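Budgeting for a second arm for garment sorting - grippers, spares, what am I forgetting?

14 replies · 3 shares

hamperqueen
Hi everybody, and thanks in advance for reading all of this, I know I go on. We run a small used-clothing sort in Hayes and I have to hand in an equipment request for a second arm in May. The first one is a Trirnitz and I'm fond of it, but when we bought it I budgeted for the arm and the mounting plate and pretty much nothing else, and then spent a year going back to ask for money (not fun!). So this time I want one honest number with everything in it. Right now I have 200 dollars down for finger sets and 1000 for a spare gripper body. T-shirts are most of what we handle, and they're the hardest on everything.

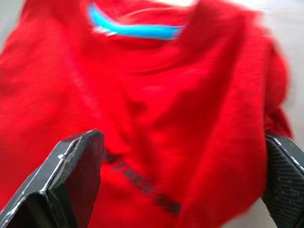 Red tee, blue collar, on our current fingers. Look at the top of the left one.

You can see the scuffing, where the black has gone to white along the edges. It still holds shirts fine as far as I can tell, so my question is whether I plan on replacing fingers every so often or just run them until they quit.

3 likes

boltsandbiscuits
Welcome! Run them. Chipped edges at the tip are cosmetic nine times out of ten. What does the work is the pad on the inside, and the crosshatch on your right one looks okay to me from what shows. I'd put the 200 toward pads and leave the fingers alone.

lintroller_68
I'm going to disagree with biscuits, kindly. On hard parts, sure, cosmetic. On knits a rough edge can snag, and then you're pulling threads in something you were hoping to sell. We went to the Plendico fingers partly for that, and I now have a line for two full sets a year. It felt like a lot when I wrote it down, and I haven't been sorry.

5 likes

boltsandbiscuits
Fair point about snags, I mostly handle boxes - but two sets a year before she's had one pulled thread? Run a fingernail along the edge first. If it catches, take some fine paper to it. My last pack of sandpaper was a lot cheaper than a finger set.

lintroller_68
Sanding changes the shape of the tip a little every time, and then your pick positions drift and you're paying for somebody's afternoon instead. But yes, do the fingernail test, no argument there.

gritside_fan
Chiming in on the rest of the budget. Shipping! Our last Gritside order was small and light and still cost 40 dollars to get here, so order pads and fingers together if you can. Also cables. Also another 1000 for setup time if you don't have a person in-house, and please don't let anyone talk you into calling that "included." I did, and I'm still a bit sore over it.

4 likes

hamperqueen
You are all so kind. Fingernail test done on my lunch break and it does catch, just barely, right at the corner. So I'm putting in one extra set of fingers plus pads, keeping the spare body, and adding lines for shipping, cables and setup. Lintroller, do the Plendico ones fit a Trirnitz body without an adapter?

lintroller_68
Ours needed a plate between them. Get that on the same quote, and ask how long it takes to come. We waited weeks on ours.

Edited March 28, 2023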